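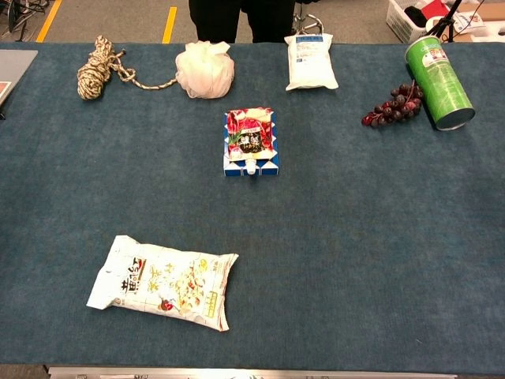

Felt mat on a dining table keeps creeping and holding creases – what do people put under it?

Posted in Home & Household
13 replies · 67 people found this helpful

Wiesława Duda

We bought a large felt mat for the dining table in February. It is dark blue-gray and covers nearly the whole top. The table is oak with an oil finish, and it was my mother-in-law's, so I don't want to glue, tape or tack anything to it. The mat gets used for everything except eating. My daughter does her crafts on it, I wrap parcels on it, and whatever comes out of people's bags ends up there until somebody claims it.

I have three problems.

First, it creeps. If you lean on the near side and reach across, the whole thing moves with you. By the end of a week it hangs over one long side and leaves bare wood on the other.

Second, it came folded and there are still two creases running across it. I had heavy books on them for a week, which helped while the books were there. The creases came back the day after I took them off.

Third, it collects everything. Lint, thread, hair, crumbs. The vacuum with the brush head gets the loose stuff but not the hair, and when I used the bare nozzle it raised a fuzzy patch the size of my hand.

The label says 100% polyester and "wipe clean", and it gives no washing temperature. The brand is Flulluva. I wrote to the shop and they sent me the same wording that is on the label.

What I have tried so far:

– A rubber rug underlay, the open mesh kind. It stopped the creeping, but when I lifted it after a few days there was a faint grid on the oil finish. It came off with a cloth and a bit more oil, but I'm not putting it back.
– A cotton tablecloth underneath. Now both of them creep.
– A lint roller. It works, but I go through half a roll each time.

I would like something that stays put, doesn't mark oiled wood, and can come off in a minute when we have people over for dinner. I also want to know whether a polyester felt mat can go in the washing machine, and if not, how you get juice out of it. There is one sticky spot near the middle that attracts dust and looks darker than the rest.

The table is 67 inches long if that matters for the underlay.

Share · Save · 7 comments

Rima Moussa

I have had felt on a work table for years (I do alterations at home), and I have gone through most of this. Taking your points in order.

Creeping. Your rubber mesh was probably PVC or had some plasticizer in it. Those are the ones that mark oil and wax finishes, and they can do it on lacquer too if you leave them long enough in a warm room. What you want is a table pad made for wood, sometimes sold as a "silencer cloth" or "molton". It's a thick brushed cotton, and the better ones have a natural latex backing. I would still be careful with latex on oiled wood, so get the one that is brushed on both sides with elastic around the edge. The elastic goes under the tabletop and holds it like a fitted sheet. Felt grips brushed cotton well. Your tablecloth slid because it was smooth and nothing was holding it to the table.

Mine is from Heton. They cut to length, and for a 67-inch table you order the actual table size and they add the drop. Don't add it yourself as I did the first time, or you end up with a loose bag that bunches at the corners. Check that your table has at least an inch of overhang all the way round or the elastic has nothing to hook under.

If the elastic kind won't work on your table, you can do it with two flat weights per side, sewn into pockets on the underside of the mat where it hangs over. Curtain weights are fine. You need enough overhang for that, and it looks a bit homemade.

Creases. Books only flatten felt while they sit on it. Polyester needs heat to let go of a fold, but not much, and it will go shiny or melt if you overdo it. Take the mat off the table and do this on an ironing board or on a folded towel on the floor. Don't do it on your oak, since steam through felt will leave a white bloom on the wood.

1. Iron on the lowest synthetic setting.
2. Damp cotton cloth over the crease. A tea towel is fine.
3. Press straight down for a few seconds, lift, move along. Don't slide it.
4. Leave the mat flat until it is completely cold before you move it.
5. Turn it over and do the same from the back.

Test a corner first. Two passes got rid of mine. After that, store it rolled. A cardboard tube from a fabric shop is free if you ask, and it stands in a corner or behind a door. If you fold it every time guests come, you will be ironing it forever.

Lint and hair. Stop using the bare nozzle. The fuzz is fibers pulled out of the surface and it only gets worse. You can trim that patch with a battery fabric shaver held very lightly, which won't make it new but it will stop it catching. For hair, use a slightly damp rubber glove and drag your hand in one direction. It rolls up into a line that you pick off. Finish with the brush head.

Washing. I would not machine wash it. A lot of these mats are needle felt with a stiffener in it, and the stiffener goes in the first wash. What you get back is limp and wavy at the edges, and it won't lie flat again whatever you do with the iron. It also won't fit properly in a home machine at that length, so it gets folded into hard creases in the spin.

For the juice spot: cold water first, on a white cloth, pressed in and lifted out several times. Sugar is what makes it sticky and plain water will take most of it. Then a drop of dish soap in a bowl of lukewarm water, same way, then cold water again to get the soap out. People skip the last part, and soap left in the felt picks up dirt faster than the juice did. Put a dry towel on top with a heavy pan on it for an hour, change the towel once. Put something waterproof under the mat while you work or, better, do it in the bath.

If it dries with a ring, you wet too small an area. Dampen out to a wider circle and feather it off.

41 people found this helpful · Share

Dosoline

I machine washed mine. Cold, gentle cycle, no spin, hung over the shower rail. It was fine. Bit softer than before. Mine is a cheap one from the Qaisi outlet though and a lot smaller, it only covers half the table.

For the sliding I gave up and just pull it straight every morning, takes two seconds.

2 people found this helpful · Share

Wiesława Duda

Thank you both. Rima, the overhang on my table is more than an inch on the long sides, but at the ends there is a breadboard piece with almost nothing under it. Will the elastic hold if only the long sides catch?

I did the juice spot last night with cold water and then soap and then cold again. It is still damp so I can't say yet. The glove works very well for the hair.

Share

Rima Moussa

It should hold on the long sides alone, as those are the ones you lean across. At the ends, ask them to leave the elastic out and make it flat with a plain hem, otherwise it will pull up and make a ridge under the felt. They did that for a customer of mine who has a drop-leaf table and there was no extra charge, but the order took a week longer.

One more thing I left out. Oiled wood needs to breathe a bit, especially if you have put oil on it recently to get rid of those grid marks. Leave the top bare until the new oil is fully cured before you cover it. The tin will say how long – mine says seven days for light use and longer before you put cloth on it. After that, lift everything off once a month or so and look at the wood. Oak darkens with light, so if the mat stays in exactly the same place all year you will get a paler rectangle. Taking it off at weekends is enough to even it out.

9 people found this helpful · Share

Wiesława Duda

I didn't know that about the light. The bare strip on the window side does look darker now that I check. I will leave the mat off until the oil has cured and order the pad in the meantime, with flat ends.

Share · 2 comments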